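In Praise of the Long Way Home
by Kayode Ezeani
Jan 7, 2020
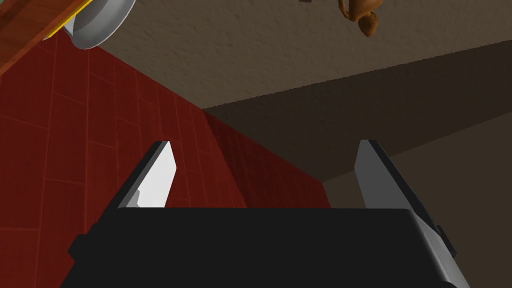
Two gripper fingers, held apart. Computer rendering.

My mother never once drove straight home from anywhere. She would pick me up from school, and if the light was nice (and she had a generous idea of what counted as nice) we'd turn left at the feed store and go out past the Lostico orchards, down along the creek and back into town by the cemetery road. It added 32 minutes. I know this because I was a child with a digital watch and a strong wish to get home to my cartoons, and I read her the number out loud as we pulled into the driveway, many times, in what I'm sure was a very unpleasant voice.

I'm now older than she was then, and I find I've become the person who turns left at the feed store. So let me put in a word for it, even though gas costs money and we all have dinner to get started.

A drive home is one of the few stretches in the day when you've finished one thing and haven't yet been handed the next. You have the radio, or you don't. My wife does her best thinking at the sink, and I've known people who swear by the shower, but for me it has always been a two-lane road with somebody else's cows on it. I worked out most of what I wanted to say at my brother's wedding between the Kouris bridge and the grain elevator, and I said it to the windshield with a great deal of feeling. It went better there than it did at the reception, but that's another story and my brother tells it more than enough.

What bothers me a little, and I'll admit this is partly age talking, is how hard it has become to take the long way without being corrected. The phone wants me back on the highway. It's very polite. It will tell me I could save 2 minutes, and it will go on telling me at every turnoff, as if those minutes were going to be mailed to me in an envelope. Last August I drove my daughter to Nillirano to look at a college, a trip of 146 miles, and she had the phone in her lap the whole way and we argued (pleasantly, mostly) about every single exit. On the way back I asked her to put it in the glove box. We got lost outside Skurkine for a good while and ended up buying peaches from a man who wanted to talk about his well. She told me things about that school, and about a boy, and about being scared of leaving, that I don't believe I would have heard on the highway at seventy.

Now, I know there are people who can't spare the time. If you've got two jobs and a baby at the sitter's, you should go home by the quickest road there is, and I hope every light is green for you. I also know it isn't kind to the air, and I've tried to make up for that by walking to the post office and the bank, and yes, I walk the long way to those too.

My mother is eighty now and doesn't drive anymore. I pick her up for supper and she sits with her purse on her knees and looks out at everything. When we come up to the feed store she doesn't say a word, but she does put her hand on the dashboard, the way you would if you knew a turn was coming.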